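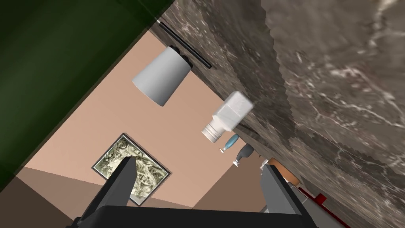 Civic Data Workshop, Plaltlow Office

Notebook, July. Rally and disruption log, northern ridings.

Started 8:40. Tahira had already pulled the overnight clippings, so I went straight to coding. The job this week is still the same: every report of a campaign stop where a rival party turned up to protest, one row per incident, two coders, then reconcile.

Total after this morning is 439 reports in the raw folder. After removing wire copy that ran under different headlines we are down to 418. I did the de-duplication by hand for the Triltthorpe stops because the script keeps merging the afternoon walkabout with the evening meeting at the curling club. Same candidate, same town, same day, two different crowds. Please leave those rows alone until I've fixed the match rule.

Crowd sizes remain a mess. The Skuldale meeting is given as 200 by the local weekly and as "a packed hall" everywhere else. I've entered 200 with source flag L and left the organizer field blank. We don't convert words to numbers, even when we know the hall.

Injury field: Thomas Orlandini coded two scuffles as "injury, minor" where the article only says a man was helped to his feet. I had both as "contact, no injury reported". Talked it over at 11. He agreed, and we changed the codebook wording so that an injury needs either a named injury or treatment mentioned in the text. He'll go back through his earlier rows.

Agreement check on 20 rows after lunch. Party labels fine, location fine, "who initiated" poor. Most of the trouble is in stories that quote each side blaming the other. Proposal: add a "disputed" value and stop forcing a choice. Tahira is in favour. Blomqvist file (the old coding sheet) has something like this under column M but with no definition, so I can't use it as is.

To do:
- fix match rule for same-day events
- write definition for "disputed"
- Thomas to recheck injury rows
- ask the library about the missing Skuldale back issues

Stopped 4:50. Backup done.

Comments

T. Mughal: Back issues are on microfilm only. I've booked the reader for the morning.

Thomas O.: Injury rows rechecked, five changed. Initials are in the notes column.

T. Mughal: Can "disputed" also cover who called the police? Same problem there.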